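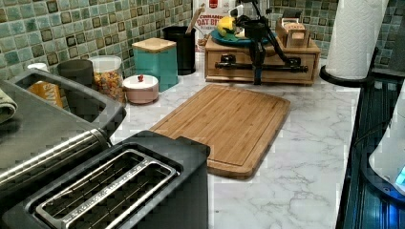

Progress report: Barkow Road shared kitchen and cooking classes
Reporting period: March to August
Submitted to the Clusent Fund by the Dellirthorpe Food Project

Summary

The kitchen opened to the public in April, three weeks behind schedule. Classes have run every week since then and most are full. Spending is within budget except for ventilation, explained under Costs.

Attendance

We recorded 1,540 visits in the period. These came from 520 people, so the average person has been in almost three times. Evening sessions fill first. The Saturday family session took longer to build up, and we moved it to a 10:30 start after parents told us that 9 was too early.

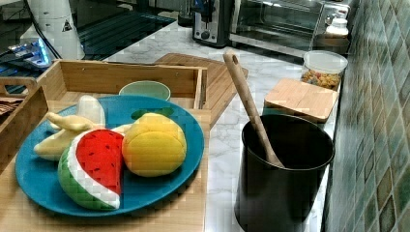 Families with children under five were not in our original plan. They now make up a fair part of the morning group, and we have cut the class from two hours to 75 minutes to suit them. The recipes are shorter too – flatbread, bean soup, fruit salad.

Activities completed

1. Six-week basic cooking course, run three times. Of the people who enrolled, 112 finished. Most of those who dropped out gave work shifts as the reason.

2. Budget shopping workshop, run monthly with the Atinga tenants' association. The June workshop was canceled when the bus route was closed for road work.

3. Food safety certificate. We had 57 people sit the test and all but four passed. The four have been offered a free retake in October.

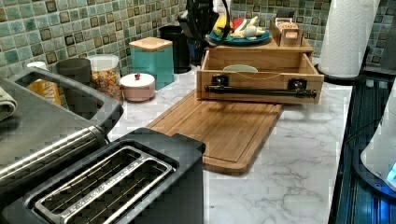
Costs

Staffing and ingredients came in slightly under the forecast. Ventilation went over. The inspector asked for a larger duct than the one quoted, and the contractor had to come back for a second visit. We covered the difference from the contingency line and are not asking for more money this year.
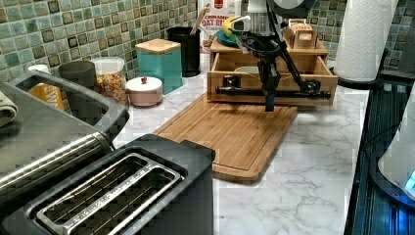 We expect ingredient costs to rise in the fall. The farm stand that sold us vegetables at a discount closes for the winter, and the wholesaler has a minimum order that is more than we can store. We are talking to the school next door about splitting deliveries.

Next period

A fourth basic course starts in September. We also plan to translate the recipe cards into Spanish and Somali, and to survey people who came once and did not return. Survey results will be in the February report, along with the full-year accounts.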